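How I write a submission to a government inquiry (and get it in on time)

I've put in a fair few of these now, mostly on family policy, and friends keep asking me how it's done. So I've written it all down, using the parental leave submission I sent last month as my guide.

Start with the terms of reference. Print them out and circle the ones you know something about. I circled 2 and left the rest alone — you really don't have to cover the lot!

Next, write your opening paragraph. Say who you are, where you live and what you want changed. Mine went something like "I am a mother and a part-time bookkeeper in Willa, and I want leave payments to keep going when a parent changes employers." Plain as that. If you've got a story, put it in straight after, and keep it under 300 words.

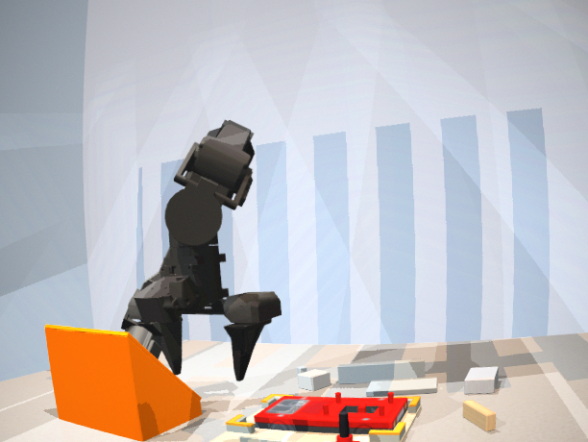 How long should the whole thing be?

Three pages is plenty for a private person. My longest ran to 2392 words and I cringe a bit when I reread it, as I'd made the same point about childcare fees in four different spots.

Now do your recommendations. Number them, start each one with a verb, and put them on the first page as well as at the end (the staff who summarise these things will thank you). My friend Melina Pappas reads mine out loud to me over the phone, and wherever she stumbles, I rewrite.

Before you upload, decide whether you want your name published. There's usually a box for "name withheld" and another for "confidential", and they're different things, so read the notes beside them. Take your street address and your kids' names out of the document itself, too.

Save it as a PDF, send it, and keep the receipt email. Mine was submission number 521, and I needed that number when I rang up to fix a typo in my second recommendation.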